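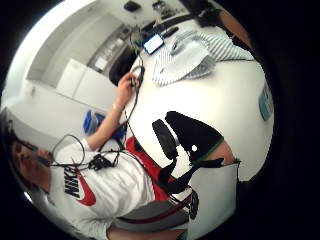 Which cut of Wadov should I watch first?

joo_fan
Finally watching Wadov this weekend and I can't wait! My library has the festival cut and the theater cut. Does it matter which I start with?
February 6, 2018

Grakstead
Oh, you're in for a treat! Start with the theater cut – it tells the story in order, so the brother's betrayal really lands. The festival cut runs 7 minutes longer and opens with the train chapter, which gives away a lot. Save it for a second viewing, and watch the mother in the kitchen scenes!

karkum340
festival one, better music

reelhappy
I've seen it three times and still love the ending. Theater cut first – and stay through the credits!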